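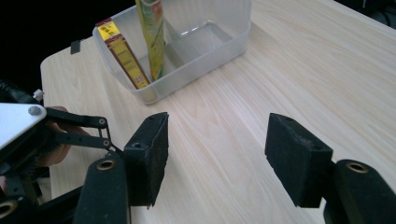
Livton Grocery Packing Set

Hi! I put this set together in Toledo and I'm the only one looking after it, so if something is off, please tell me and I'll fix it. Last edited Sun 29 December.

What's in it

More than 2000 episodes of a person packing grocery items into a plastic bin on a tabletop, using two hand-held grippers, one per hand. I started recording in July, threw away my first batch (the clocks on the cameras had drifted apart, ugh) and began over. Each episode is a folder with the video streams, the gripper openings over time and a short text label like "put the red package in the bin".
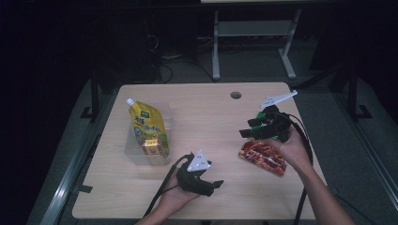

The items are ordinary supermarket stuff, 23 of them in all: boxes, drink pouches, flat packs. I picked things that behave differently when you squeeze them. Pouches are my favorite and also the biggest pain, as they sag and spin and the policy loves to grab them by the wrong end!

How to load it

Grab the Plellurik loader, point it at the folder you unpacked, and it'll hand you synced steps. Older versions of Plulolport work too, but they skip the text labels without any warning, so check that first if yours come back empty.

Splits

Train and test are split by item and not by episode, so two of the items never show up in training. If you shuffle everything together your numbers will look great and mean very little (ask me how I know).

Known problems

Some episodes have a fumbled grasp and a retry. I left those in and marked them "retry" in the label file, because I think they're useful. Lighting hardly changes, so add your own color jitter. Left-handed grasps are still underrepresented, and I'm working on more of those now.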